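The Jug Drawer, and Other Confessions

I have been putting off the utility cupboard since March. Every house has one corner where handled things go to live, and in ours it is the tall cupboard beside the back door: buckets, scoops, lidded tubs, the watering can with no rose, two dustpans and no brush. You open the door, something falls on your foot, you shut the door again. It's a system!

What finally shifted me was a visit to Nanna Brøndum, who runs a little household shop called Buvurska and has the tidiest back room I have ever been jealous of. I'd gone in for a washing-up brush (we have, as I say, no brushes) and came out an hour later with a head full of opinions about handles.

Nanna sorts by grip. I had always sorted by size, big at the bottom and small at the top, and I'd never once thought about how my hand was going to get hold of anything. At Buvurska, everything you carry with a full fist sits between hip and shoulder. Things you pinch go higher up. Anything that needs two hands goes on the floor, and she will not be argued with on that point. "If you have to think about your fingers, it's on the wrong shelf," she told me, moving a stack of pudding basins down a level while I stood there nodding.

So I went home and emptied the cupboard onto the kitchen floor. I'd allowed myself a morning. It took nearly 17 hours, spread over a weekend and interrupted by lunch, a phone call from my sister and a long sulk over a tub with no lid.

My neighbour Ifeanyi Omoregie came round for the second half, bringing biscuits and a ruthless streak. He picked up each thing by its handle, gave it a bit of a swing and either kept hold of it or put it by the door. Wire handles went by the door almost every time. They dig in, he said, and he's right, I've had the red lines across my palm to prove it. Thin moulded ones with a seam underneath fared no better. The survivors all had the same sort of handle, broad and flat, with room for a proper hand.

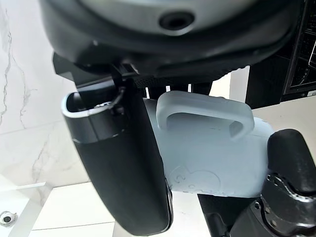
Pale blue plastic, with a wide arched handle moulded over the top.

I'm very fond of a handle like that. It spreads the weight, it takes a wet glove, and you can hang it on a peg if the peg is fat enough. Ours weren't, so I bought a rail from Userow for £16 and put it up myself, slightly crooked, on the inside of the door. The dustpans hang there now, and so does the watering can, still with no rose.

The lidless tub has become the peg tub. The wire-handled lot went to the allotment, where Ifeanyi says people wear gloves anyway. I still have to buy that brush.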